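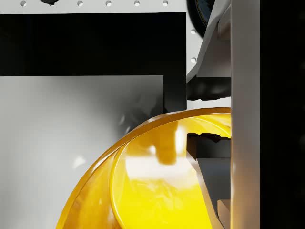 早餐店与午市简餐招聘:备餐员、前厅服务员

Forkirora是一家做早餐和午市简餐的小型餐饮企业,目前有7家门店,都开在写字楼和居民区附近。Drututgate店计划二月开业,现招聘备餐员和前厅服务员。两个岗位均为长期岗位,不招短期假期工。

新店面积219平方米,厨房在一层后侧,堂食区在一层前侧和夹层。主要供应粥、汤面、拌饭、蒸点和沙拉,午市增加两款热菜。晚上不营业。

一、备餐员

工作内容:

按备料单清洗、切配蔬菜,分装当天使用的配料;早市负责粥品和蒸点出餐,午市负责拌饭和沙拉出餐;收货时核对品名、重量和保质期,填写收货单;每天收市后清洁台面、刀具、砧板和冷柜把手,每周参加一次冷库整理。

生熟砧板和刀具分开使用,这一条在各店都要求得很严,试工时会重点看。

要求:

年满18周岁,持有效健康证。没有健康证的可以先面试,录用后到岗前办好,体检费凭票报销。能早起,早班五点半到岗。有餐饮后厨经验的优先,没有经验但手脚利落、愿意学的也可以来。需要搬运装满食材的周转箱,腰部有旧伤的请慎重考虑。

二、前厅服务员

工作内容:

点单、收银、打包、送餐到桌,回收餐具并分类送洗;午市高峰时协助打包外卖订单;维护餐具台和调料台,及时补充纸巾、筷子、醋和辣油;处理顾客的一般询问,遇到投诉先记录,再交当班店长处理。

要求:

年满18周岁,持有效健康证。普通话表达清楚,会用智能手机。收银系统到岗后统一培训,不要求事先会用。站立时间较长,请穿防滑平底鞋上班,围裙和上衣由门店提供。

三、班次与休息

备餐员早班五点半至下午两点,中班上午九点至下午五点半。前厅早班六点半至下午三点,中班上午九点半至下午六点。每班含半小时用餐休息,班次每两周轮换一次,排班表提前一周贴在员工间,同时发到工作群。

每周休息2天,不保证连休。周末和节假日需要排班,法定节假日上班按国家规定支付加班工资。换班可以自行协商,协商好后要告诉当班店长,由店长在排班表上改过才算数。

四、待遇

按月发薪,工资由基本工资、岗位津贴和早班补贴组成。两个岗位的基本工资相同,备餐员的岗位津贴略高。具体数额在面试时说明,并写进劳动合同。早班补贴按实际出勤天数计算,请假当天不计。

入职当月签订劳动合同并缴纳社会保险。试用期一个月,试用期同样缴纳社保。当班提供一餐,在员工间就餐。

公司不提供宿舍。附近合租房源较多,需要的话可以向人事要一份近期的房源联系单,房租和押金由个人与房东商定,公司不参与。外地来的应聘者请先把住处和通勤时间想清楚,早班那个时间段地铁还没有开,住得远的不太方便。

五、培训

录用后先到Uçar路的老店培训两周,开业前一周再回到Drututgate店熟悉设备和动线。培训期间工资照发,往返两店的公交费用按票报销。

培训内容包括食品安全基础、洗手和消毒流程、各品类的标准分量、收银操作、灭火器和燃气阀门的使用。最后一天有一次书面测试和一次实操,没有通过的可以补考一次。食品安全部分使用Broltel编写的内部教材,共四章,到岗时每人发一本,离职时交回。

六、晋升

在岗满半年可以申请组长,组长多一项备料计划和新人带教的工作,津贴另计。店长一般从组长里选。后厨和前厅之间可以转岗,转岗前需在新岗位跟班一周,由两边的组长都签字。

七、报名方式

可任选一种:

到Uçar路老店前台领取报名表,填好后交给收银台,下午两点到五点之间来比较合适,午市高峰时没有人手接待。

或在Forkirora招聘页面填写登记表,岗位编号为1359-B(备餐员)和1359-Q(前厅服务员)。两个岗位都愿意做的,在备注栏写“均可”,不需要重复提交。

登记表里请写明姓名、联系电话、现居住的区域、最早可到岗的时间、有没有健康证、能不能上早班。有餐饮工作经历的,写清楚做过什么岗位、做了多久。不需要附照片,也不需要附学历证明。

收到登记表后五个工作日内电话联系,面试地点在Uçar路老店二楼。面试大概二十分钟,带身份证原件。备餐员面试后另约半天试工,试工按小时计薪,当天结清,请自带防滑鞋,留长指甲或涂指甲油的请提前处理好。

报名、面试、培训都不收取任何费用,也不收押金,不扣押证件。如果有人以代办入职的名义收费,请不要付款,并告知我们的人事部门。

招满为止。已经录满的岗位会在招聘页面上撤下,之后收到的登记表保留三个月,有空缺时按登记的先后联系。

相关职位

Uçar路店:夜间清洁员(兼职)
中央仓:冷链配送司机
中央仓:收货核对员
Drututgate店:店长助理
Forkirora总部:采购专员(蔬果类)
近期发布:门店设备维修工,需持电工证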